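La responsable del taller de encuadernación Brodby abre la puerta a las 10 en punto y vuelve a la mesa sin quitarse el delantal. Lleva 12 años reparando libros para parroquias, notarías y particulares.

«Lo que más entra son recetarios y misales», explica. «Gente que hereda un libro descosido y no quiere tirarlo». En diciembre tuvo encargos hasta el día 23 y rechazó varios por falta de tiempo.

El papel para las guardas lo elige el cliente. Los estampados de flores grandes, que hace un tiempo se pedían poco, han vuelto. «Naranja, rosa, sobre fondo azul verdoso. Antes todo el mundo quería aguas o liso».
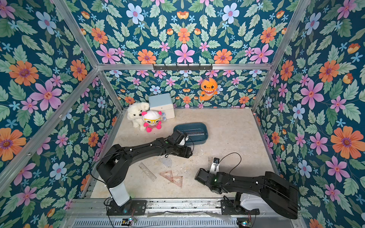 Por Redacción | 6 de febrero de 2020

Sobre los precios habla sin rodeos. Una restauración completa puede costar hasta 690 euros — «y hay quien se levanta y se va» —, mientras que recoser un cuadernillo suelto se queda muy por debajo. La piel la compra a Russo, un almacén que le sirve pedidos pequeños.

¿Y el pegamento? «Engrudo de almidón, hecho aquí. La cola blanca la dejo para las cajas».

Ahora trabaja en un libro de cuentas de 100 hojas con el lomo perdido. Lo entregará en primavera, si el cuero llega a tiempo.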